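4.2 Small sweets and shallow compartments

I'll admit that wrapped candy was my favorite part of this whole study, and it was also the part where I changed my mind the most. We started out at the Brundwood site with boxed items only, all hard edges and flat lids, and sorting those into a divided tray is a pretty dull business. Candy is different! The pieces are small, the wrappers catch on each other, and a square sweet that looks perfectly settled can end up leaning on a divider the moment its neighbor arrives.

For the layouts we used a pale work surface with pen marks all over it (ticks, crosses, dots, whatever came to hand), so that a layout could be put back close to where it had been. I tried a printed grid first, the one from our Bonholm layouts, and I found it too fussy to use. The pen marks got messy after a while, but I could read them at a glance and so I kept them.

The tray took more thought. We wanted three compartments in a row, big enough that a piece could lie flat or tip over, and small enough that position inside a compartment still meant something. I scored a piece as "resting" if it lay on the floor of its compartment and as "leaning" if any edge was propped on a wall or on another piece. Of the 50 layouts we set out, 47 were scored – the other three had notes I couldn't read afterward, which is entirely my own fault.

One thing I'd do differently is the scoring of tilted pieces. The Baudry scheme we borrowed treats tilt as a yes-or-no matter, and with candy I kept wanting a middle box for pieces that were only a little off level. I also didn't separate the colors in the scoring, although the reds and oranges are easy enough to tell apart on the sheet. Both points come up again in Section 5, where I compare the candy layouts with the boxed ones. 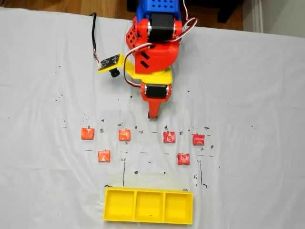
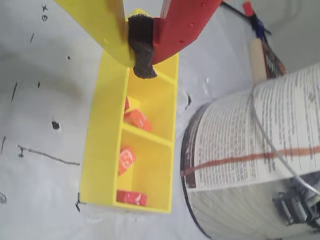

Figure 6. Wrapped candies and the yellow three-compartment tray. First view: six candies on the marked sheet, tray empty. Second view: orange-red pieces inside the tray, one of them tilted in the middle compartment.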